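Workshop Notebook, Manipulation Bench
16 November 2022
Entry by Meron Chala
Project: Grellow (bin picking from human demonstration)

Purpose of the session. To continue collecting teleoperated demonstrations for the mixed-object bin task, and to establish whether the revised operator instructions reduce the number of recordings rejected at review. The target for the project remains 500 accepted demonstrations. The count at the start of the day is in the session register and is not repeated in this entry.

Setup. The arm was homed and the workspace limits were reloaded from the August configuration. The lower limit on tool height was left unchanged. The Norðdahl hand controller was used throughout, with motion scaling at 70 percent. Colleagues who prefer full scaling are asked to note that recordings made at different settings are to be stored in separate folders and must not be merged before training.

Clamps were checked before power was applied to the arm. The bin position was compared with the reference marks and required no correction.

Procedure. Each demonstration begins with the gripper at the start pose above the bin. The operator selects one object, approaches, closes the fingers, lifts clear of the walls and releases over the tray. Recording is started and stopped with the foot pedal. Objects are returned by hand between demonstrations with the arm in the held state, and the placement is to be varied each time. Operators are reminded that arranging the objects neatly defeats the purpose of the exercise.
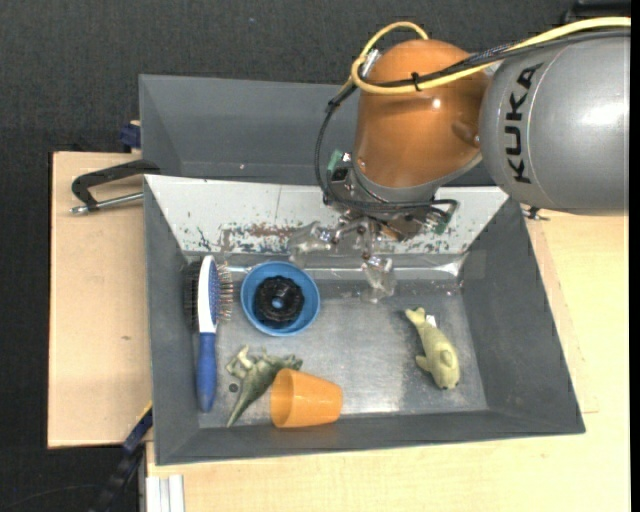 The order of picking was left to the operator for the first block and prescribed from the list for the second. The prescribed order produced more hesitation at the start of each recording, visible in the logs as a pause before the first downward motion. These pauses will be trimmed during processing. I would prefer that the list be read aloud by a second person in future, so that the operator does not have to look away from the bin.

Observations by object:

Hairbrush. Grasping at the handle is reliable when the approach is square to it. Grasping at the head is not recommended. The fingers slide on the bristles and the brush turns during the lift.

Cup. When the cup lies on its side, operators differ in method. One places a finger inside the mouth and the other grips across the body. Both methods succeed, but the policy trained last month on mixed methods tended to stop halfway between the two. For the present we will accept only the grip across the body.

Bowl. Satisfactory at the rim. If another object is resting inside the bowl, that object is to be removed first and recorded as a separate demonstration.

Toy animals. The dinosaur was the slowest object of the day. Operators attempted to align with the tail and then changed their minds. The seal gave no difficulty except against the wall, where the slope limits the room available to the outer finger.

Results. A total of 17 demonstrations were rejected at review. Most were rejected for contact with the bin wall during the lift, and the remainder for late use of the pedal. The wall contacts were light and did not trigger the force stop. I have nevertheless kept the rejection rule as written. Clullarberg has asked for the rejected recordings as well, and they have been copied to the shared drive with the reason for rejection entered in each file header.

Faults. The controller lost its connection on 2 occasions. The arm held position both times, as intended, and work resumed after the receiver was moved closer to the operator's chair. Gendard has been informed and has requested the log files.

Actions:
Update the operator sheet with the cup instruction.
Ask Gendard whether the receiver can be mounted permanently.
Repeat the dinosaur block with a fixed approach from above and compare durations.
Inspect the finger pads before the next session and record their condition in the maintenance log.

Arm parked and power isolated at the end of the session. Key returned to the cabinet.

M. Chala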